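Moltow Twin washer-dryer
Supplied by Lauritsen

One white unit with an upper and a lower compartment, for flats and small laundry rooms where two machines side by side won't fit. The upper door opens from the front. Controls are to the right of the door opening.

Height with feet fitted: 113 cm
Hose length: 80 cm
Delivery: 20 working days
Finish: white

Price includes delivery to a ground floor room. Stairs are charged per flight, so please tell us when ordering. We will take your old machine away if it is disconnected and drained. Spare door seals are kept in stock. For trade orders ask for Bevan Mudgway.

Inside the upper door
Stainless steel drum with small perforations and a thick black rubber seal. Wipe the seal with a damp cloth once a week and leave the door ajar between loads.

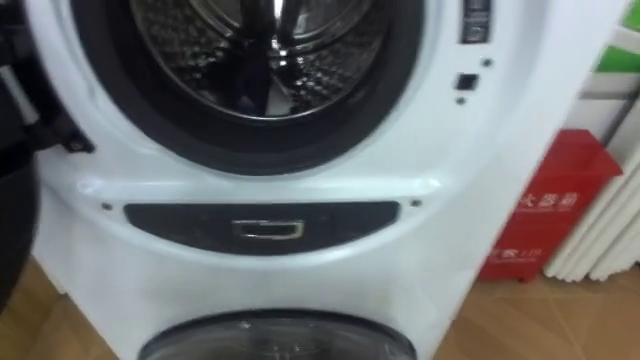

Returns
Unused machines can be returned in their packaging. Collection is charged at cost.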